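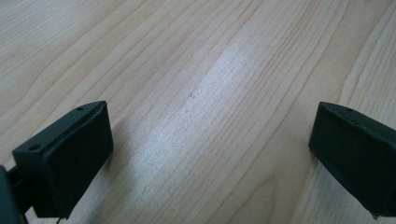
Pale wood, curvy grain, one tiny dark mark up in the shine. If your eye went to the mark, keep reading.

Part-time tabletop finisher wanted
Steten Table Repair, Clondport
Two days a week, Thursday plus one other day you pick
$315 a week to start, 14 hours, lunch on the shop

Hi, I'm Kamran Paracha and I fix tabletops. Mostly just the tops! Chairs I send across town, drawers I'll do if you catch me in a good mood, but tables are what I love and tables are what people bring me. Kitchen tables, library tables, the long ones from the senior center, desks that spent twenty years under a leaky fern. I've been doing it by myself for a good while now and I've finally run out of hours, so I'm looking for one person to come and work next to me.

I want to be clear about what the work is, since the last time I put up a notice I got a lot of very nice letters from people who wanted to build things. We don't build here. If you want to cut joints and design a sideboard, I'd be happy to tell you who to call (the folks at Hwang do beautiful new work and they take on learners in June). What we do is slower and, to some people, a lot duller. You look at a surface that somebody has been eating off for years and you work out what's going on with it, and then you do the smallest thing that will help.

Looking is the big part of it. Light wood especially! A dark table hides a lot, and a blond one will show you every crumb-sized nick if you get the light right. I have people walk in and say "it just has the one scratch," and then we tip it toward the window together and it's like a map of their whole marriage. Other times I get down low with the glare coming across the top and there's one little fleck and the rest is lovely, and I have to decide whether that fleck is a chip in the finish, a dent, a bit of dried something, or part of the tree. Those are four different jobs. One of them is a damp cloth.

What you'd be doing

Checking tables in. The customer brings the top or the whole table, you go over it with them in daylight, and you write a card. We have 2,834 cards in the drawers by the door, going back to before me, and yes, they're on paper, and yes, you can tease me about it. A good card says where the mark is, how long it is, which way it runs compared to the grain, and what the customer thinks made it. That last bit is wrong half the time and I still want it written down.

Cleaning. More than you'd expect. A lot of "ruined" tops are under a coat of old spray polish, and when that's off they look pretty good. You'll need to be okay spending a morning going over the same square of table with a soft cloth and changing the cloth a lot.

Spot repairs. Fill sticks, touch-up color, tiny brushes, a steady hand. I'll teach you all of it. Matching a pale wood is harder than matching a dark one, because your cream turns out too pink or your honey turns out too orange, and you wipe it off and start again. I keep a board of practice mixes on the wall and you'll have your own board beside mine. Fill lines have to follow the grain too. If the grain bends, your little brush has to bend with it, and on a piece with a big swooping curve in it you can lose an entire afternoon.

Rubbing out. Getting a repaired patch to the same shine as what's next to it. It took me years to get this and I still have bad days. You won't be doing this on customer tables for the first few months, so please don't worry about it.

Carrying. Tabletops are heavy and awkward and they don't have handles. We have a cart and a lift, and we always do the big ones together, but you should be comfortable lifting your end of a six-foot top onto the trestles. If that's a no for you and everything else is a yes, write to me anyway and let's see if we can split things up differently.

Sweeping up. Me too. We take turns.

Who I'm hoping for

You don't need experience with furniture. I mean it. The best helper I ever had came from a dental lab, and before her there was a guy who painted model trains. If you've done nails, or iced cakes, or mended books, or patched drywall in a rental and got your whole deposit back, you've got something I can use.

I do need you to have decent color vision, and I'll ask you to sort some wood chips when you come in (it's kind of fun, people ask to do it again). I need you to be fine with quiet. I play the radio in the morning and turn it off after lunch. I need you to be able to leave a thing alone. Plenty of marks on a table shouldn't be touched, either because the owner likes them or because whatever you do is going to be bigger than what was there. If seeing a small flaw makes you reach for the sandpaper, we'll drive each other nuts.

Be kind to customers. They get emotional about tables. I had a woman bring in her dad's, and she wanted the water ring gone but his pencil marks left alone, and they overlapped. We talked for an hour before I opened a single jar.

Things I should tell you before you write

The shop is at 886 Pakano Road, around the back, through the green gate. It's one big room with north windows. It's cold first thing in winter and you'll want a sweater until ten. There's a bus stop at the corner and a place to lock a bike inside.

We use finishes and solvents. There's a fan, there are proper masks and gloves, and I'm strict about them even when it's a two-minute job. If strong smells give you headaches, please come visit before you decide.

The hours are eight-thirty to four with half an hour for lunch. I can't do evenings. The second day can move around a bit if you've got classes or kids, as long as you tell me by the week before. Thursday can't move, sorry, that's when most of the tables come in and it's where I'm most stuck right now.

There's a $1,000 tool allowance after your first three months, and whatever you buy with it is yours and goes home with you if you leave. Until then you use mine. Please don't use my badger brush. Everything else is fair game.

Three months in we'll sit down and talk about whether you want more days. I'd like to get to three a week if the work keeps up the way it has, and the pay goes up once you're doing rub-outs on your own. I can't promise you full time and I'm not going to pretend I can.

How to apply

No résumé needed, though I'll read it if you've got one. What I'd like is a page from you, handwritten or typed, about a tabletop. Any one you can sit down at: yours, your mom's, the one at the diner. Get low and look across it with a lamp or a window on the other side. Move the lamp. Run your palm over it with your eyes shut. Then tell me what's there. Which way does the grain go and does it change its mind anywhere? Where does the shine go flat? Are there marks, and what do you figure made them, and how sure are you? I like "I can't tell" a whole lot better than a confident guess, so put it in as often as you need to.

Please don't clean the table first! And please don't fix anything on it. I had an applicant send me a before and after, and the before was nicer.

Fancy words don't matter. I don't care if you call it lacquer or varnish or "the shiny stuff." Most of the time you can't know from looking, and we have little tests for that which I'll show you.

Drop your page in the box by the green gate or mail it to the shop, and put a phone number on it and a good time of day to call. I read everything myself, usually at night with a bowl of soup, and I answer everyone, even if it takes me a couple of weeks. If your page sounds like we'd get along, I'll ask you in for a paid half day. You'll sort the chips, write up a card or two with me, clean part of an old practice top, and eat a sandwich. You can ask me anything you want and poke around in the drawers.

I'd love to have somebody started by June, when the school tables come in all at once and the stack reaches the window sills. If you're reading this later than that and the notice is still on the gate, I'm still looking, so go ahead and write.

Kamran
Steten Table Repair, 886 Pakano Road, Clondport
In the shop most days until four. If the gate's shut, knock loud, the fan's probably on.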